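Walkers wanted for Fillumwood to Stindstead, this May

Right, I've put this off long enough and Morfudd says if I don't write it tonight she will, and hers will be shorter and better spelt. We need two more people for the spring pilgrim walk from Fillumwood Priory to the old shrine at Stindstead, and we need them fairly soon.

It's 114 miles, done in easy stages, and we stop at every holy well and ruined chapel on the way that will have us. I've walked it twice now. The first time I got blisters before lunch and was cross until the river. The second time I wore two pairs of socks and loved every minute, even the long dull bit past the quarry where Arwel sings.

You don't have to be religious. Arwel and Morfudd Rosser are chapel through and through, Darmawan Ismail comes for the birds, and I'm somewhere in the middle and change my mind on hills. What we do ask is that you're happy with a few minutes of quiet at each stop, and that you can manage a full day on your feet with a small pack.

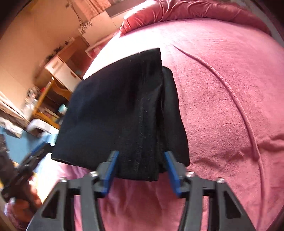 We sleep in church halls mostly, plus one night in the bunkhouse at Tradonell, which has proper showers (bliss!). Bring your own sleeping bag and mat. Big bags go ahead in the Rossers' van, so you only carry lunch, water and a waterproof. Pack something warm for the evenings as well — those halls have very high ceilings and very small heaters.

One of the two places is a bit different. Iveta Šťastný used to do our readings and she's moved away, so we'd love someone who doesn't mind reading aloud, a page or so at each stop. Morfudd picks them all, so there's nothing to prepare. That person walks free. The other place is the usual share of food and halls, and I'll send you the sum when you get in touch.

The last climb is about 1,000 feet and we take it slowly, with flapjack.

If you fancy it, drop me a line through the contact form by Friday and tell me a bit about yourself and the longest walk you've done lately. I'll ring you back in the evening, usually after seven.

Hefin Llewellyn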